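Section 4. Setting up your Wullik bread proofing box

OK, box is out of the carton, you've washed the tray and you've thrown away the foam (all of it, check under the rack!). Now we get it running. I've set up a lot of these for people in my baking class and it takes me maybe a quarter of an hour, so give yourself twice that the first time.

1. Pick a spot. You want a flat, steady surface away from the oven and out of direct sun. I kept mine on a windowsill for a whole October and couldn't figure out why my dough was all over the place.

2. Unfold the walls until each corner clicks. The back one is stiff. Push near the hinge, never in the middle of the panel.

3. Slide the water tray in along the bottom rails and pour in cool water up to the line. Tap water is fine.

CAUTION: Fill the tray before you plug anything in. If you spill on the heater plate, leave the plug out and let it dry all the way.

4. Set the rack over the tray, feet down.

5. Plug in, hold the power button until it beeps, and set the dial to 88. That's degrees Fahrenheit. If your display says C, hold both arrows to switch it over.

6. Close the lid and let it warm up for 60 minutes with nothing inside. You may smell something a bit like a new car. It goes away after the first run or two.

NOTE: The number on the display is the air near the sensor, and your dough will lag behind it. Recep Gökçe, who wrote the first version of this guide, liked to stick a thermometer right in the dough, and I still do that with anything rye.

Placing your bowl

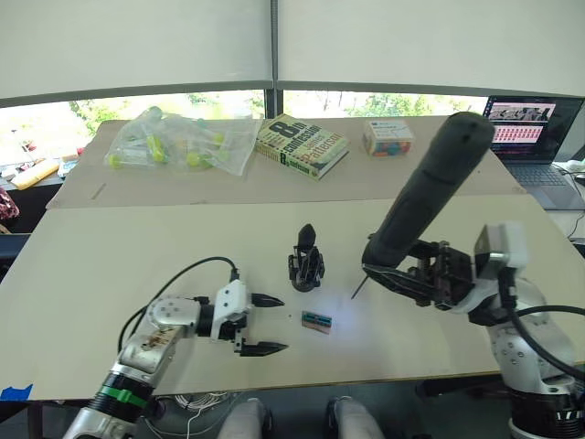
7. Put the bowl in the center of the rack with a little space on every side. Cover it with a damp cloth or a loose lid. Plastic wrap works too, but it sags onto the dough if the bowl is full, and then you're peeling it off and swearing (ask me how I know).

8. Don't keep lifting the lid! Every peek lets the warm air out. Look through the window.

If you own the older Ulleno base, the steps are the same except the dial is on the left and there's no beep. Just watch for the green light.

CAUTION: Never put a hot pan inside to speed things up. The rack coating can't take it.

When you're done, unplug, let everything cool, and empty the tray. Leave the lid open overnight so the walls can air out. Cleaning and storage are in Section 5.

Wullik Home Baking | Questions? Write to Tiziana Lo Presti, Customer Help | All rights reserved | Back to top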